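May 20, 2019

Dull morning, so I stayed in and made a start on the bin bags. They have been in three different cupboards since the move to Olbridge and I was tired of opening all of them to find one roll. I fetched the yellow tray and brought it through to the floor.

Most of them went in side by side, lengthwise. Orange, white, bright blue, grey, green. The dark grey ones are for the outside bin and get used fastest.

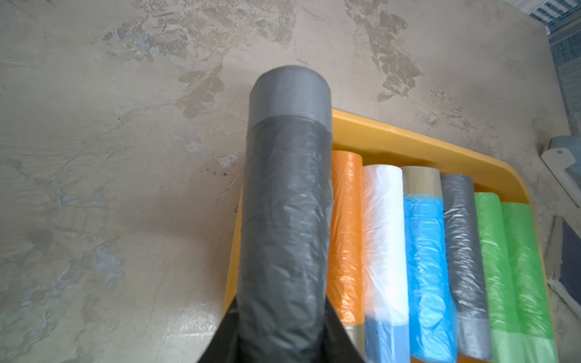 Dark grey roll, with the other colours in the tray.

The tray needs a wash. There are brown specks all over the bottom of it, worse on one side, and I ought to have seen to that first. I will do it when the rolls are next out.

White is for the bathroom and the small bin by the desk. The wrapper says Sodolike, which I had never noticed. The plastic comes away a bit at the blue end and I have not bothered to tape it.

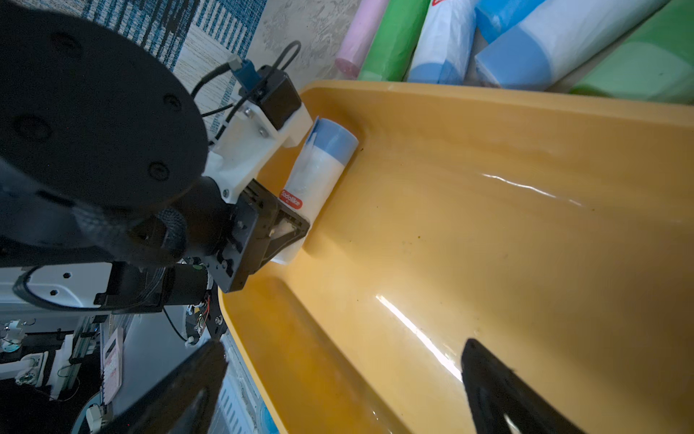 White roll in the yellow tray.

Stopped for soup at this point. Paid the water bill, 35 pounds, and wrote it in the book.

Blue is recycling, and that took longest to settle, as green would do just as well. I have kept blue for paper and green for garden cuttings until July, when the collections change. Orange I have no use for yet.

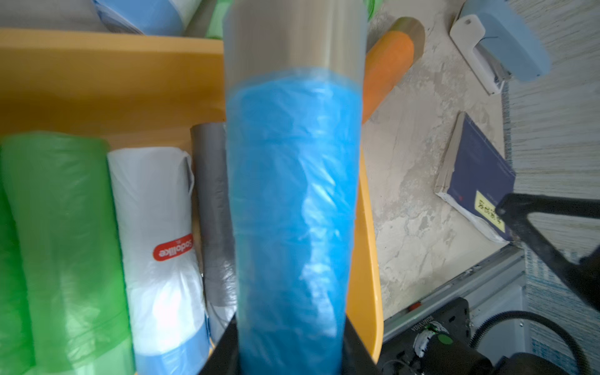
Next door's view, given over the fence at teatime, was that colours are a waste of effort and one big black roll does for everything. Perhaps so, but I have these and mean to use them up — no more buying before July.

Tray to go under the sink tomorrow, if it fits. Rain by nine.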